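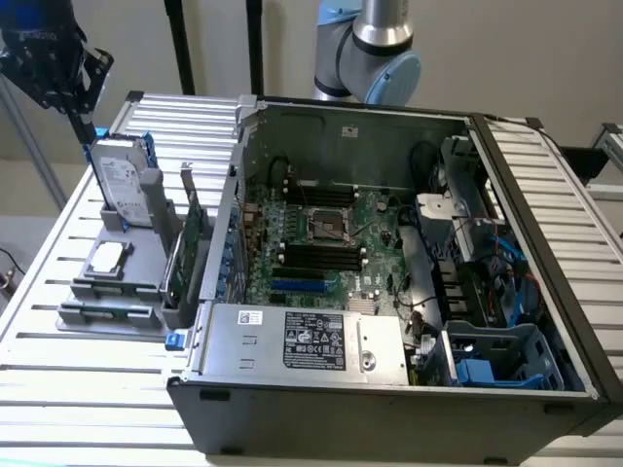
*Tower server on its side with the panel off. Drive, CPU and expansion card are in the holder on the left.*

## Putting parts back in an open tower

Lay the case flat before you start. Parts drop into place more easily, and a heavy cooler won't hang off the board while you look for a screw. A slotted metal table works well, but check the slots for loose screws when you finish.

**Give every part its own spot.** A printed holder keeps a drive and a card upright and the CPU flat. Ours took 14 hours to print. A Zisby drawer tray lined with foam does the same job.

**Unplug first.** Pull the power cord, then hold the power button for a few seconds. Touch bare metal on the case before you pick up a part.

**Order that works for us:**

1. CPU. Lift the bracket, line up the corner mark, and set the chip straight down. Don't slide it.
2. Memory. Check the manual for which slots to fill first. Press until both ends click.
3. Expansion card. Take out the slot cover, then push the card in evenly along its length.
4. Hard drive. Slide it in by the tray, never by the circuit board side.
5. Cables last.

Blue plastic usually marks something you can release by hand on these machines. If it sticks, look for a second catch before pulling harder.

Keep the small screws in a Hedegaard jar lid or a muffin tin. For dust, use a soft brush and hold fan blades still with a finger.

Allow up to 19 minutes for the first one. Leave the side panel off until it has started up once and shows all its memory.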